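I bought the Ternley canvassing kit in June, when I agreed to organize the door knocking for Mirela Vasconcelos. She was running for the county council in our district, and I had never organized anything bigger than a school bake sale. English is my third language, so I also hoped that good printed materials would help me at the doors. I have now used the kit for a full campaign, and I want to write down what I think of it.

## What you get

The kit costs more than I expected, but there is a lot in the box. You receive 24 hard clipboards with a plastic rain cover, two rolls of district map paper, a stack of blank walk sheets and a license for the phone app. Door hangers are ordered separately, in packs of 500. The design is chosen from templates on the website, and you must upload your own "paid for by" line. Please check this line yourself. The template had put our committee name in a very small type, and I had to send it back once before it was correct.

## The clipboards and the paper

I have no complaint about the clipboards. The clip is strong, the rain cover closes with a button, and there is a place for a pen that holds the pen even when you run from a dog. Joon-young Byun, who walked more streets than any other person on our team, used the same one from the first weekend to the last and it is still in good condition.

The walk sheets are less good. The space for notes is too narrow. If a voter tells you that she supports the candidate but is angry about the bus line, you cannot write both things. After a week we made our own sheets and printed them at the library.

## The app

You upload the voter list, the app divides it into "turfs," and each walker gets one turf on the phone. Our list had 1679 doors. In the town of Stirum, where the houses stand close together, the turfs were sensible and a person could finish one in an evening. I was very pleased with this part, and I told everybody so.

Outside town it was a different experience. The app seems to measure the distance between houses in a straight line, and it does not ask if you go on foot or by car. On the Jokisdale side it gave one walker three farms which looked like neighbors on the map, but there was a creek between them and no bridge. You can correct a turf by hand, but only on a computer and not on the phone, so each time somebody had to call me at home.

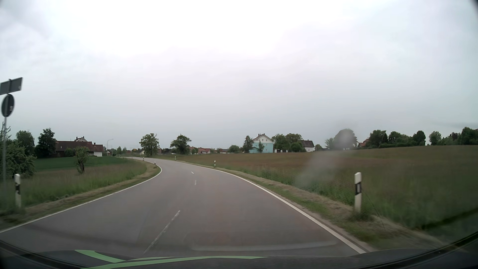 *The road bends left toward the village.*

For the rural part I finally drew the routes with a marker on the map paper, and this worked better than the app. The paper is thick and it folds well. I wish that the kit had four rolls of it and fewer walk sheets.

One more thing about the app: it needs a signal to save your answers. Without a signal it shows a green check mark anyway, and when you close it the answers are lost. We lost one whole Monday evening in this way. Customer service was polite and answered the next morning, but they could not bring the data back.

## Compared with Khondokar

Two years ago another campaign in our county used the Khondokar package, and they let me try it for an afternoon. Their app works without a signal and has a bigger field for notes. On the other hand, it takes a long time to learn, and their clipboards are thin cardboard. I think older walkers would be unhappy with it.

## My rating

I give three stars out of five. For a campaign in a town or a suburb I would say four, and you can buy it without fear. For a district with many country roads, I would order only the clipboards and the map paper, which are sold separately on the second page of the shop, and keep the voter list in a simple spreadsheet.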